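旧物有序，课堂有度：访瑞尔盖特职业培训中心教务主任吉娜琳·伦宝

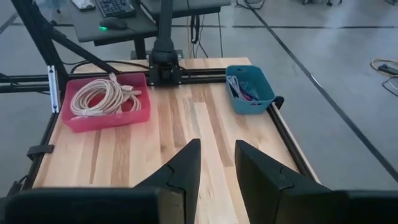 瑞尔盖特（Rellgate）职业培训中心的成人夜校已开办多年，学员以在职人员为主，课程涵盖服装缝制、家电维护、簿记与第二语言。今年5月，中心对夜校的课时安排、学费缴纳方式和结业考核办法作了较大调整，引起不少学员和用工单位的关注。为此，本刊编辑部走访了中心教务主任吉娜琳·伦宝（Genalyn Lumbao），并就有关问题与簿记课程负责人希拉·恩里克斯（Shiela Enriquez）进行了交谈。

谈到调整的起因，伦宝主任首先提到的是出勤。她介绍，上一学年夜校共录取学员484人，到学年末取得结业证书的为225人。“这个比例在教务会议上讨论过多次。教师的教学态度没有问题，学员的学习愿望也没有问题，矛盾集中在时间上。原来的课程一周四个晚上，每晚三个小时，对于一个下班后还要接孩子、做晚饭的人来说，坚持一个月尚可，坚持一个学期十分困难。”

中心随后向未能结业的学员寄发了问卷，收回有效答卷164份。伦宝主任说，答卷中写得最多的并不是课程难度，而是末班公交车。夜校所在的拉尼维尔（Larnirville）城区东侧，晚间班车间隔较长，课程结束时间与末班车相差无几，教师稍有拖堂，学员就要步行回家。“有一位学员在问卷背面写了整整一页，把每一次没赶上车的情形都记了下来。我们把这一页复印了，发给每一位任课教师。”

根据问卷结果，中心将每周四晚改为每周两晚，另设一个白天时段供轮班工人选择，学期相应延长六周。晚间下课时间提前半小时，并写入教师工作守则，不得拖延。伦宝主任表示，这一条看似细小，执行起来却最费周折：“有经验的教师往往习惯把重点放在最后一刻钟讲。现在要求他们把重点前移，等于重写教案。我们给了教师一个学期的过渡期，期间安排教研组互相听课。”

学费方面，原先要求开课前一次缴清。调整之后，全年学费仍为3000元，但可以分四次缴纳，不收手续费。学员中途因工作调动或家庭原因退学的，按剩余课时退还。对于有人提出分期缴费可能影响中心收支的疑问，伦宝主任回答得较为谨慎：“从第一学期的情况看，拖欠的人很少。更长时间的数据要等到学年结束以后才有，目前不宜下结论。”

恩里克斯老师在中心讲授簿记课程，此次主要参与了考核办法的修订。她说，旧办法以一次期末笔试定成绩，题目偏重术语解释，学员背得辛苦，用工单位却并不看重。新办法将笔试的比重降至四成，其余六成由平时作业和一次综合实务考核构成。在实务考核中，每位学员领取一家小商铺一个季度的原始单据，包括进货单、收据、水费和电费账单，其中故意混入重复的和填写有误的单据，要求在规定时间内分类、登记并说明疑点。

“我最看重的是说明疑点这一项，”恩里克斯老师说，“账目做平了，不等于账目是对的。学员要学会在单据旁边写一句话：这一张我为什么没有入账。过去没有人要求他们写，他们也就不敢写。”她提到，首次试行时，不少学员发现了问题单据，却悄悄将其放到一边，交卷时只字不提。教师逐份讲评以后，第二次练习的情况明显好转。

为使实务内容贴近实际，中心与萨杜姆（Sadum）织造厂和谢赫（Shaikh）杂货批发行建立了合作关系。萨杜姆织造厂每学期接收缝制课程学员进厂见习两周，由厂内师傅指导上机；谢赫批发行则提供已隐去客户信息的旧单据，供簿记课程编写练习使用。恩里克斯老师坦言，整理这批单据的工作量超出预期，字迹模糊的、货币单位不统一的、日期写法各异的都有，最后由三位教师利用假期逐张核对。

在语言课程方面，伦宝主任介绍，新学期取消了统一教材，改用各专业教师与语言教师合编的讲义。缝制班的学员先学尺码、面料和工序用语，家电班的学员先学安全须知和零件名称。“过去缝制班的学员也要从机场问路学起，可是他们中的大多数人近期并不打算坐飞机。”她同时指出，讲义由各班自行编写，水平难免参差，中心计划在下一学年统一审校一次，并请往届学员试读。

编辑部问及学员的年龄构成。伦宝主任说，近两年四十岁以上的学员增加较快，其中有一部分人离开学校已有二十余年。对于这部分学员，中心在开课前设置了一周的预备课，内容是如何记笔记、如何使用图书室、如何填写表格，不计成绩，自愿参加。预备课由往届学员协助讲授。恩里克斯老师补充说，她班上年龄最长的一位学员经营面馆多年，第一次交来的作业是写在点菜单背面的，“格式完全不合要求，但是每一笔都对得上。”这份作业后来经本人同意，收入了课程讲义。

关于托管问题，伦宝主任承认目前仍未妥善解决。中心底层有一间教室在晚间开放，供学员子女做作业，由一名教师值守，但只能接收学龄儿童，更年幼的孩子尚无条件照看。“有学员把孩子带进课堂，教师一般不会拒绝，可这不是长久的办法。我们正在与附近的幼儿园商谈延长开放时间，费用如何分担还没有谈定。”

采访中，两位受访者对用工单位的态度看法不尽一致。伦宝主任认为，企业对夜校证书的认可程度正在提高，已有单位主动来函索取课程大纲。恩里克斯老师则认为，多数单位仍习惯以学历筛选应聘者，证书只在同等条件下起作用。她建议学员在求职时附上实务考核的作业副本，“让对方看到他能做什么，比看到一个分数有用。”伦宝主任对此表示赞同，并称中心可以为学员提供加盖公章的作业副本。

对于下一步的工作，伦宝主任列举了几项安排：家电维护课程将增加一个周期较短的入门班；图书室延长开放至晚间下课以后；结业学员的去向登记由一年一次改为半年一次，登记表格由簿记班教师协助设计。她希望学员如实填写，包括没有找到工作的情况。“没有找到工作的那一栏，我们尤其需要。空着不填，我们就不知道课程哪里需要改。”

新学期夜校报名截止日期为2019年9月30日，报名者须携带身份证件及近期照片到中心一楼教务处办理。选择分期缴费的学员，应在报名时一并填写缴费申请表。在职学员如需开具听课证明，可在开课后第二周起向教务处提出。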